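Irnura opens up its hobby modelling library

2018-04-06

If you've been following my posts on home 3D modelling, you'll know I've been grumbling about the Irnura library for ages. Great models, but you could only get at them with a paid Falard account. Well, as of this morning the whole lot is free to browse and download – all 1,954 of them!

I had a good poke around over breakfast. There's a bit of everything, from teapots and garden sheds to machines, and you can sort by file size, which my poor old laptop is very happy about. My favourite section is still the low-polygon one, where you can see every flat facet and learn a lot from how people colour and light their shapes.
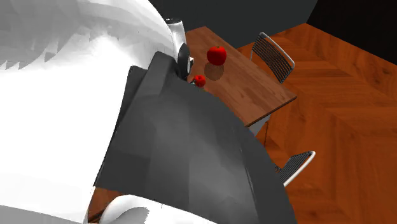
White panels and a dark grey arm, computer render.

Struan Laing, who looks after the library, told me he'd like to reach 3,000 models by October. He's also after people to help tidy up the labels, as 14 of the older folders have none at all (I've put my hand up for the furniture one).

You'll still need to sign up with an email address, and the Kushwaha texture packs are staying behind the paywall for now. I've asked whether that might change and I'll post again when I hear back.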